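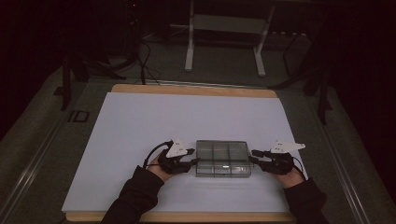

Why do we sort things?

Posted Monday, October 7, 2024
Filed under: Big Questions, Small Answers
By Efua Sowah

Tip a bag of buttons on to the carpet and watch what your hands do. Mine start making little piles before I've even decided to. Reds over there, big ones by my knee, the weird one shaped like a duck in a place of honour. I've done it since I was small, and I bet you do it too, with cards or shells or the sweets you like least.

So what are we up to when we sort?

Mostly we're saving our brains some work. Imagine a library with 1,000 books in it, all in a giant heap. You want the one about sharks. You might be lucky and pick it up first, or you might have to look at every single book before you find it (and by then it's teatime). Now put the books on shelves, with animals in one place and space in another. You walk to the animals, you look along one shelf, and there are your sharks!

Scientists have a long word for sorting things into groups. It's "classification", and you can say it at dinner if you want to sound grand. People who study living things do it all day long. A bat has wings, so should it go with the birds? Well, a bat has fur and feeds its babies milk, so it goes with the mammals, along with you and me and the cow. Wings weren't the best clue that time.

That's the tricky bit about sorting. You have to choose a rule, and a different rule gives you different piles. Take a lemon, a banana, a tennis ball and a strawberry. Sort them by colour and the strawberry is all by itself. Sort them by "can I eat it?" and it's the tennis ball that's left out. Both ways are right! It depends what you want to know.

My friend Ayuba Bonsu collects stamps, and he has 1,114 of them. He used to keep them by country. Then one rainy week in July he took the whole lot out and put them back by what's in the picture, so now there are pages of ships and pages of frogs, and one page called Hats. It took him ages. He can find a frog very quickly now, but ask him for a stamp from Peru and he goes a bit quiet.

You can also sort things inside other sorts. Think of your clothes. Socks go in the sock drawer, and then perhaps football socks go on the left and fluffy ones on the right. Groups inside groups! Animals work like that too. A tabby is a kind of cat, a cat is a kind of mammal, and a mammal is a kind of animal.

And some things just won't fit. The platypus has a beak and lays eggs, but it has fur and makes milk as well. When people in Britain first saw a dried platypus skin, more than two hundred years ago, some of them thought it might be a trick, with a duck's beak sewn on! It's a mammal, as it happens, one of the very few that lay eggs.

Have a go yourself

Find 12 small things from around the house (ask first if they aren't yours). Buttons, pegs, coins, pasta shapes and bottle tops are all good.

Sort them into 2 groups. Don't tell anyone your rule.

Ask someone to guess it.

Mix everything up again and find a new rule. Try weight, or "things that roll", or "things that were once alive".

I got stuck after seven rules. Efua's record, beat it if you can!

Words to know

Classification: putting things into groups
Mammal: an animal that has fur or hair and feeds its young on milk

Next time: why do onions make us cry?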